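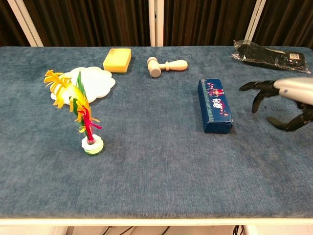
What do you feed a sourdough starter when you want it really lively by morning?

Rye flour, and more of it than you'd think! I give mine two big spoonfuls with the same of lukewarm water, stir until my wrist complains, and leave it on top of the fridge overnight.

Tuulikki Saarinen put me on to it back in June. She grew up on dark rye loaves and keeps a starter so sour it makes your eyes water (I love it). Mine is milder, but the flavour has come on heaps – nutty, a bit like malt, gorgeous with cold butter.

I've baked four loaves with it so far. The last had caraway in it and was my favourite by miles. Next up is a seeded one with molasses, if I can leave the plain loaf alone long enough to try it.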